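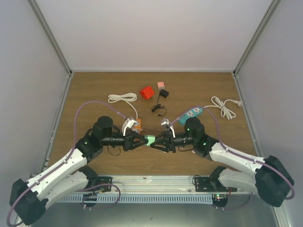 Waiting Times at the Wynne Street Library Desk: A Study of Borrowing and Return Patterns

By Osian Llewellyn
June

This site uses cookies to remember your settings. By continuing to browse you accept their use. Accept | Manage

1. Background

The Wynne Street branch library serves the eastern part of the town and is the nearest public library to three schools. In the spring term the branch manager asked our course whether a student would study the length of the line at the front desk, which had been the subject of several written complaints. This report presents the results of that study. It was prepared as the final project for the second-year course in applied statistics.

The branch has one staffed desk, which handles loans, returns, new cards, payments and general questions. A self-service station was installed two years ago under the name Vurka. It accepts loans and returns but cannot take payments or issue cards.

2. Aims

The study set out to establish how long visitors wait at the staffed desk, at what times of day the wait is longest, and which kinds of request take up the most staff time. It was not intended to assess the work of individual staff members, and no names were recorded.

3. Method

Observations were made over 11 opening days. The observer sat at the reading table opposite the desk and noted the time at which each visitor joined the line, the time at which service began, and the time at which the visitor left. The type of request was taken from a short code sheet kept by the desk staff. Where a visitor made more than one request, the first was used.

In total, 760 visits to the desk were observed. Of these, 714 had complete times and a request code and were kept for analysis. The remaining visits were left out, in most cases because the visitor left the line before being served or because two staff members exchanged places during the visit and the code was not written down.

Times were entered into a spreadsheet each evening and checked against the paper sheets by a second student. Medians are preferred to means throughout, as a small number of very long visits would otherwise have a large effect on the results.

4. Results

Waiting times were short for most of the day. Before noon the median visitor was served in under two minutes. The picture changed after 3:00 p.m., when the schools let out, and the longest lines were observed between 3:15 and 4:30 p.m. The longest single wait recorded was 30 minutes, on an afternoon when the payment terminal had to be restarted twice.

Returns were the most common request, followed by loans. Both were handled quickly. New cards were far less common but took much longer, as the form must be completed by hand and then typed into the Firar catalog system. A visitor applying for a card at a busy time therefore delayed everyone behind. Many of the families who applied did so in the late afternoon, when the desk was already under pressure.

It was also noted that a large share of visitors in the line were carrying only items to return. These visitors could have used the self-service station. Several asked the staff whether the station was working, and the sign above it faces the children's section and cannot be read from the entrance.

5. Discussion

The results suggest that the complaints reflect a real problem, but one limited to a short part of the day. Adding a second staff member for the full day would be costly and would bring little benefit in the morning. A second person at the desk from 3:00 to 4:30 p.m. would address most of the long waits – provided that this person could also issue cards.

The card form itself deserves attention. The branch on Cloninetti Road allows applicants to complete the form at home and bring it with proof of address. We were not able to observe that branch, and no comparison of times can be offered here.

The study has limits. All observations were made during the school term, and the pattern in summer may be quite different. The observer was visible to visitors, and one or two asked what was being written down. Visitors who saw a long line from the door and turned away were not recorded at all, so demand in the afternoon may be understated.

6. Recommendations

The branch should consider moving the sign for the self-service station so that it can be read from the entrance. A return box near the door would also be useful during busy periods. Card forms should be made available in advance, both on paper and on the library's website. Staffing between 3:00 and 4:30 p.m. should be reviewed before the start of the fall term.

7. Acknowledgments

The author thanks the staff of the Wynne Street branch for keeping the code sheets during a busy period, and the course instructors for their comments on an earlier draft. The paper sheets have been returned to the branch and the spreadsheet is held by the department.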